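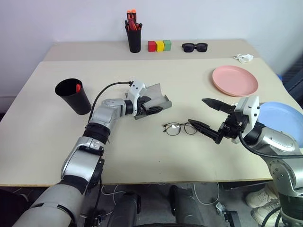 Photo: Sérgio Barreto / Trundura

The Trundura two-arm bench kit: what you get, and what I think of it

Hello! If you've landed on this page you've probably already seen the short version in the shop listing, and you want to know what the kit is like to live with before you part with any money. Fair enough. I'm Sérgio, I look after the bench kits at Trundura, and I've spent more hours next to one of these than is good for my back. So I'm going to tell you what I like, what annoys me, and what you should ask us before ordering.

The idea is a simple one. You get two arms and you teach them tidying and fetching jobs on a tabletop, the sort of thing people do without thinking. Picking up a pair of glasses is my favourite test. Thin wire frames with the temples sticking out are a nightmare for a gripper (they slide, they spin, they catch on a fingertip and come along for the ride) and if you can get a clean pick on those then little wooden blocks will feel like a holiday. We go for everyday clutter on the bench, so pens in a cup, plates, sunglasses, a scoop. I did once try a tray of machined test pieces and got bored by lunchtime.

What comes with it

Two arms with their joint covers fitted
Two parallel grippers, white housings, with pointed black fingers
Gripper cables, one per side
A spare set of fingers
The teaching software, with a licence for one bench
A printed quick start guide (yes, on paper, I insisted)

You don't get the table. People ask about this nearly every week! Ours has a raised strip along the back, which I'd recommend if you're building one, as it gives you a second height to work with and stops you from training everything on one flat level. A pale top is nice too. You don't get the clutter either, but a trip to any pound shop will sort you out.

The grippers

I'm fond of these. The pointed fingers get in under things that a flat pad would only push about, and they open wide enough for the handle of a scoop or the rim of a plate. We started with a blunter finger from Rudier and it was lovely on blocks and hopeless on spectacles, so that one's now an optional extra. If most of your work is boxes or cartons, get the Rudier set. Otherwise stay with the pointed ones and keep the spares somewhere you'll remember.

One moan. The gripper cable runs on the outside and makes a loop over the wrist, and you do need to leave it some slack. On my first go I tied it down nice and neat, very proud of myself, then sent the wrist round and pulled the plug straight out. Leave the loop alone. It looks a bit untidy and you'll stop noticing.

Using both arms together

This is where the fun is. One arm can hold a tool while the other does the picking, and the software treats that as a single job, so you don't end up with two halves that fall out of step. You show it the movement, it keeps your attempt, you do it again with things shifted a bit. And again. I did 167 goes at one scoop routine in November and could have stopped well before that, but I'd got into a rhythm and the kettle was far away.

Do move your objects between goes, by the way. It's dull and everyone skips it, then they ring me to say the arm only works when the cup is on the left.

Setting up

Allow a morning. The arms are heavy enough that you'll want a second person for the lifting, and you'll need to get both of them level with each other before you do anything else. After that it's mostly cables. The checking routine takes 24 minutes and you can't hurry it, although you can eat a sandwich. If it stops halfway with a joint warning, start with the power lead on that side. I have lost whole afternoons by starting anywhere else.

Keep your feet and your mug outside the reach line while the arms are live, and put the stop button where your hand falls without looking. The guide shows where we put ours.

Things I'd change

The software's names for things are odd, and I say that as somebody who chose a few of them. The fans are louder than I'd like in a small room. Clear and shiny objects are still hard work, so glasses lenses can fool it if you've got a lamp directly overhead; turn the lamp or hang something thin in front of it. And the bolts on the base need a key that isn't the same as the key for everything else. That last one will be sorted on the next batch.

Hire, or buy?

If you're not sure, hire first. We send kits out from the Wullstead workshop for 13 days at a time, which gives you a proper go at it with time to pack up at the end. Hire is £400 plus carriage, and we take the £400 off the price if you go on to buy. Purchase prices depend on fingers, spares and how many benches you want, so ask for a quote and I'll send one back myself.

Repairs come back to Wullstead too. For customers abroad the Sánchez workshop can do joint seals and cable swaps, though gripper faults still have to come to us for now.

Want to see one move? Drop me a line through the contact form and tell me what you'd like it to pick up. If it fits on the bench, bring it along. Mornings are best, before ten if you can manage it, as the workshop gets noisy after that and I end up shouting.

Questions about stock, spares or hire dates: use the contact form and put "bench kit" in the subject line.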